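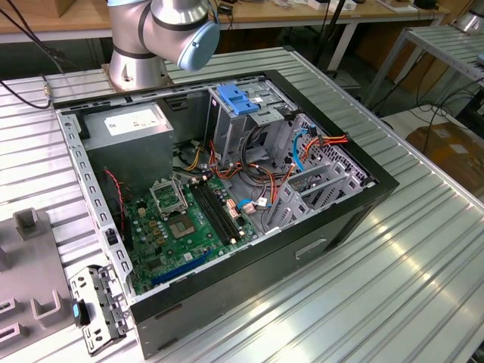

What is the money being spent on this period?

Mostly the second arm and the table it stands on, plus cabling, and a small part on fixtures for holding loose PC parts.

Shared Workshop > Build Reports > Funded Projects

Clendari bench: progress report to the Ene small grants desk
By Anitha Alva, June

This report covers the work since the last payment. The project is the same one described in the application: a two-arm bench, built in our shared workshop, that can take apart and refit used desktop computers. The goal for the grant is a bench that other workshop members can run without me standing next to it. We are not there yet, but the mechanical side is close to finished.

Spending

We have spent 1,913 dollars of the grant so far. The largest item was the second arm, bought used from Tustex, and after that the aluminum extrusions for the table. The rest went on cable, brackets, fasteners and a replacement power supply for the controller, which failed in the first week. I had budgeted for new cable chain and left it out. The arms do not travel far enough to need it, and the money is better kept for spare finger pads.

Receipts are in the shared folder in the order they were paid. One Kastik invoice has shipping listed twice. I have asked them to correct it and will replace the copy when they do.

Table and mounting

The table is built from ridged extrusions bolted side by side, so anything with a slot nut can be clamped anywhere along it. This took longer than planned. The first layout put both arm bases too near each other, and the elbows could meet when one arm reached across the other. We moved the bases apart and drilled new plates. After the move I ran the full set of reach checks again, with the speed turned down, and kept the results with the drawings.

The table feet still need work. The floor in our bay slopes toward the door, and the leveling feet we bought are at the end of their thread on that side. Longer ones are on order.

Test machine

All trials now use an old tower laid on its side with the side panel removed. I chose it for the layout, which leaves the processor socket and memory slots open from above, and for the blue plastic latches on the drive bays, which are easy to find by color. The trials go in this order:

Move to the drive bay and stop above it.
Close on the latch and hold.
Release, back away, return to the start position.
Repeat with the cables pushed to a different place.

The cables are the hard part. A latch stays where it was made, but a bundle of wires lies differently every time someone touches it, and the planner treats it as solid. Twice it refused a move that any person would have made without thinking.

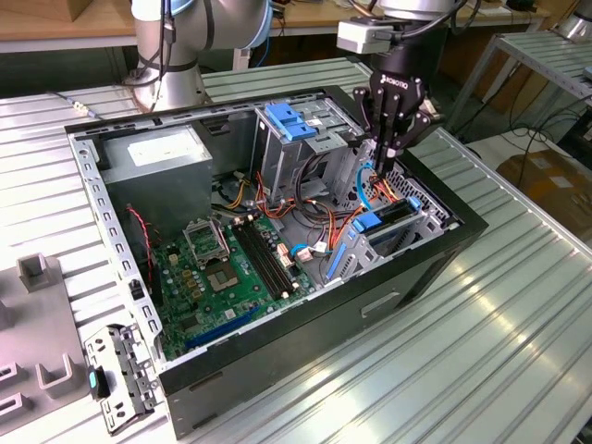
For now I am letting the planner ignore light contact below a set force and stop on anything above it. That is a stopgap. A better method would be to have one arm hold the bundle aside while the other works, and the second arm was bought with that in mind. It has power and answers commands, but it has not yet been used in a joint trial.

The gray holder with the U-shaped supports is meant to take parts as they come out of the case. It is on its second version. The first was too shallow and long parts tipped out of it. The present one is deeper, but the spacing suits only one size of bracket, and I would like to make the uprights adjustable before we cut more of them.

Problems and changes to the plan

The application said that we would fit memory modules by the end of this stage. I am moving that to the next stage. Seating a module takes a firm, even push along its length, and I don't want to try it until the force limits have been checked against a scale. Taking modules out is less of a worry – the clips do most of the work – and I may start there.

Workshop hours have also been a limit. The bench shares a circuit with the laser cutter, and we can't run both. I have been working mornings before 10, when the cutter is free, and this has been enough so far.

Next stage

Fit the longer feet and level the table.
Check force limits on both arms.
First joint trial, one arm holding cables and the other on the drive latch.
Write the start-up and shutdown sheet for members.

I am not asking for more money at this point. I would ask that the date for the memory trial be moved back by two months, with the final report moved to match. If the desk needs this on the change form, please send me the current version, as the link in the award letter no longer opens.

Contact the workshop | © Clendari Shared Workshop | Back to top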